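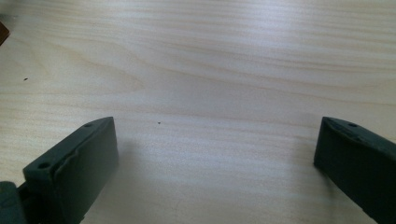 I built my first pair of grippers in December, on a kitchen counter, with 40 screws and a lot of bad language. I called them Kisard, after nothing at all. They're hand-held (you squeeze a trigger, the jaws close), and the idea is that a person does the chore first and the robot learns from it later.

The fingers took forever! My first set was too slick, so I added pads to the inner faces, and the edges still come out wavy no matter how I trim them. I've decided to live with it.
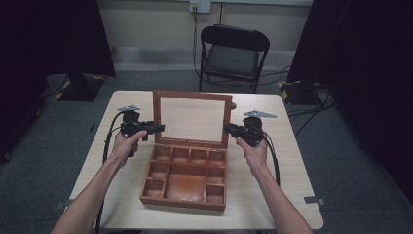

A gripper on each side of the jewelry box, lid up.

Boxes are my favorite test. A lid is sneaky: it wants two hands, and one of them always wants to go too fast. I set myself a goal of 60 tries a week at the shared shop, Uter, usually on Monday night when the laser cutter crowd has gone home and I can spread out.

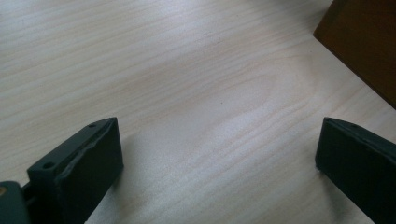 The cables are next on my list. I'd love to go wireless, but the battery pack I tried made my wrists ache by try 20-something, and I'd already spent my parts money on brackets. So for now I clip things down, watch my elbows and keep squeezing. The next pair is half drawn, with slimmer fingers and a softer trigger.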